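Denbridge Parking Structure and Walkways
Progress report, concrete repair and sealing
12/03/2018

Work completed

Crack repair on the lower level is finished. We routed and filled 3311 linear feet of cracks, more than the 2774 in the original estimate. The extra footage was mostly along the north ramp, where old filler had let go and had to be ground out first. Brudus agreed to the added footage at the unit price in the contract.

The walkways on the Maler side have been pressure washed and stripped. The old acrylic sealer came off in two passes, except by the stair landings, where it had been put on thick and needed a third. We left the broom finish alone. Two panels with spalled edges were patched and are curing under blankets.

Drain covers on the lower level were pulled, cleaned and reset. One frame was bent and has been replaced.

Work in progress

Joint sealant is going in on the upper level. Of the total, 817 feet is left to do. We stop when the slab temperature drops below what the sealant manufacturer allows, so most of this is getting done between late morning and mid-afternoon.

Penetrating sealer for the walkways has been delivered and is stored indoors at the Wiriya yard. Test patches are down at both ends of the walkway. Please look at them before we order the second batch, as the color of the concrete changes slightly. 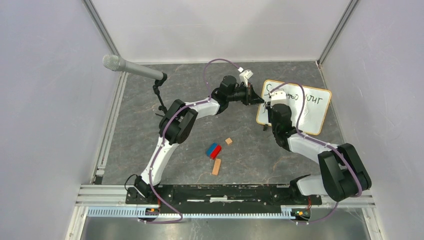 Budget and schedule

We have billed 70 percent of the contract amount. The added crack footage will show as a separate line on the next invoice. No other change orders are open.

The upper level joints should be done in December if we get enough dry days. Walkway sealing needs two dry days in a row and may have to wait for spring. If it does, the stripped concrete can stay bare over the winter, but we ask that no rock salt be used on it. Sand is fine.

Needed from Brudus

Approval of the test patches.
Written confirmation of the added crack footage.
Keys to the gate at the north ramp.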